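Worktop oil or hard varnish for a kitchen table that gets used all day?
Posted in Home & DIY > Wood and finishes
Asked by plumjam_on_toast

Hello all, first time posting so be gentle! We've bought a Valwood table for the kitchen, the big plank-topped one, and it has come unfinished. I now have to decide what to put on it and I've read so many pages that I've gone cross-eyed. It's going to be used for absolutely everything: breakfast, homework, rolling out pastry, potting up seedlings in spring, my other half's bicycle bits when he thinks I'm out.

The chap in the shop said oil. My neighbour says oil is a pain and I'll be redoing it every few months, and that I should put three coats of polyurethane on and forget it exists. My mum says wax, but my mum says wax about everything.

Things that matter to me, in order. It mustn't go sticky. It mustn't smell for weeks (we eat in there and there's no other room to put it in). I'd like it a warm reddish sort of brown in the end, because the wood is quite pale at the moment and looks a bit cold against our floor tiles. And I'd like to be able to mend a scratch without sanding the lot.

I've got a random orbital sander and a free Sunday. Budget is small after buying the table. Any help gratefully received!

Posted by kettleandgrain

I've done four tables now, two with oil and two with varnish, and for what you describe I'd go oil every time. Hardwax oil, mind, and not the plain Danish stuff. It costs more per tin but you use hardly any. I did our whole table with a small tin of Jostari and there was enough left for a bookshelf and a bread board.

Your scratch question is what decides it for me. With oil you rub down the bad patch with a fine pad, wipe a bit more on, buff it and go and have your tea. With varnish you get an edge round the repair, and on a dull day with the window behind you that's all you'll see for ever after.

On colour, don't try to get there with the oil alone. A clear one will warm pale wood up a touch but it won't turn it red-brown. Either buy a tinted one or stain first, let it dry overnight, then go over with clear. And do test it on the underside! I put a "chestnut" on some pine once without testing and it came out like tinned tomato soup.

If you want a tone to aim for, I'd look for something in this family, where you get a bit of light and dark from one plank to the next:

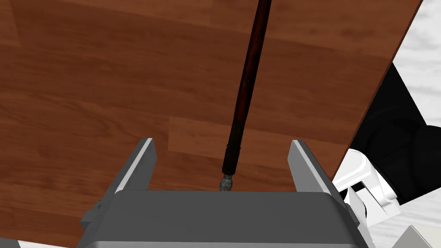
Red-brown plank top against a pale floor (computer render).

You won't get that variation out of a stain if your boards are all very alike to begin with, as it tends to even things up. You can cheat by giving a few of the boards a second wipe, but mask the joins properly or it'll creep.

Sanding, then. Start at 120, finish at 160 and stop there. People go finer and finer because it feels lovely, and then the oil just sits on top and you get exactly the stickiness you're worried about. Hoover it, wipe it with a barely damp cloth, let it dry. Two very thin coats. Wipe off everything that hasn't gone in after ten minutes or so, even if you feel you're wiping it all away.

Smell was gone in a few days for us with the window open. And please lay the oily rags out flat outside to dry, don't screw them up in the bin. They can heat up and catch fire by themselves.

Posted by mrs_tidewater

wax!! your mum is right. had mine waxed since I got married and its gorgeous. you do have to use coasters though and it marks if anybody puts a hot pan down. and red wine. and the potting up might be a bother now I think of it

Posted by Plandavska_Pete

I'll stick up for varnish, seeing as it's getting a kicking. Kids doing homework means felt tips, and felt tips on oil means you're out with the fine pad every other week. Water-based polyurethane hardly smells, it's touch dry in a couple of hours, and ours has had six years of abuse.

Downsides are as kettleandgrain says about patching. Also the water-based ones stay very clear, so do your staining first and don't expect any warmth from the topcoat. Go for satin, as gloss shows every crumb. Leave it a full week before you put a tablecloth or anything rubbery on it. I didn't, and there's a perfect ring from a fruit bowl at my end.

Comment from plumjam_on_toast

Thank you all so much! Going with the oil, I think, and a stain test underneath first. Mum has been told she has an ally.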